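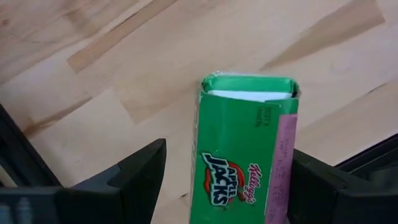 *Page last changed: Tuesday, December 3, 2019*

**Figure 3.** Small green cereal box, standing upright on a table of pale wooden planks.

## 3. How the painters named their greens

### The notebooks

The material for this section comes from the color notebooks of the evening painting course in Clivembridge. Every student in this course keeps a notebook in which the mixed colors are recorded as small swatches, and beside each swatch the student writes the paints that were used and, if wanted, a name. The teacher, Leonie Ashby, does not correct the names and does not require them. We received 60 notebooks for reading. From these we took only the swatches that the student had placed under the heading "greens," which gave 672 entries in total.

We did not decide by ourselves what is a green. Some swatches under this heading looked to us more gray or brown, and one reader of an early draft asked why they were kept. Our interest is in the naming, so the judgment of the painter was taken as it stands. A swatch that has no name but only a recipe (for example "ultramarine, yellow ochre, touch of white") was counted as an entry and marked as unnamed.

The notebooks are not equal in size or in care. A few students filled the pages in even rows, with the same square each time. Others painted a swatch over the edge of the one before, and there it was sometimes difficult to say which name belongs to which color. In such cases Coralie Donnelly and Crescencio Barajas read the page separately and compared their readings. Where they could not agree, the name was left out and the entry was treated as unnamed.

### Types of names

We sorted the names into types. The first type is the name of a thing, such as "pond," "old bottle," "cereal box," or "the bus to Lurkmont." The second type is a name built on another color word, such as "yellowish green" or "almost blue." The third type gives a feeling or a judgment, for example "tired green" or "too sweet." Names which did not fit any of these were put together in a rest group. Most of this group are names of persons, and we could not know if the person wore the color, liked it, or only sat near while it was mixed.

Names of things were the largest type, with 295 entries. This was more than we expected. In the printed color charts which hang in the studio, the greens carry mostly the name of a pigment or the name of a place, and we had supposed that students would follow this habit. They did so rarely. When they used a place, it was normally a place they know from daily life, like the parking lot behind the studio or the river at Ukona.

Within the names of things, plants are common but do not dominate. Household goods and packaging appear very often, in particular in the notebooks of students who paint at the kitchen table between the lessons. One student wrote "soap wrapper, the side in the shade" and next to it "soap wrapper, the other side," with two mixtures that differ only in the amount of white. We find this pair useful, for the reason that it shows a name working as an instruction for the eye. The student did not need a more exact color word. It was enough to remember where the thing was standing.

### Names that change

In a part of the notebooks the same mixture appears again some weeks later, with a new name. The old name is then usually crossed out, but still readable. The direction of the change is not always the same. "Moss" became "dull green" in one notebook, and in another one "dark yellow green" became "Sengar hills, after rain." The second kind of change, from the general word to the particular thing, we saw more often in the later pages. We would like to be careful with this observation. The later pages were painted after the outdoor lessons in July, and it can be that the students simply had more things in their memory by then.

Tipene Pearce, who attended the course himself before he joined our work, suggested another explanation. According to him, a student who searches for an old mixture does not read the recipes. He or she turns the pages quickly and looks for a word that brings the color back, and a word like "dull green" stops nobody, as there are so many dull greens in the book. The thing name is easier to find again. We did not test this, but it agrees with what two students wrote inside their covers, where they made a short list of the mixtures they use most. On both lists almost all the names are names of things.

### Disagreement about a name

Only 3 entries carry a remark by another student. These remarks are short and friendly, and in each of them the second person does not accept the name. Under "fresh pea" somebody wrote "canned, I think." We mention them here because they show that the names were read by others and were understood as a claim which can be wrong. A name of a feeling received no such remark.

The unnamed entries are discussed in Section 4, together with the recipes. Valentin Pană prepared the table of pigments for that section, and the spelling of the pigment names follows his table also in the present text.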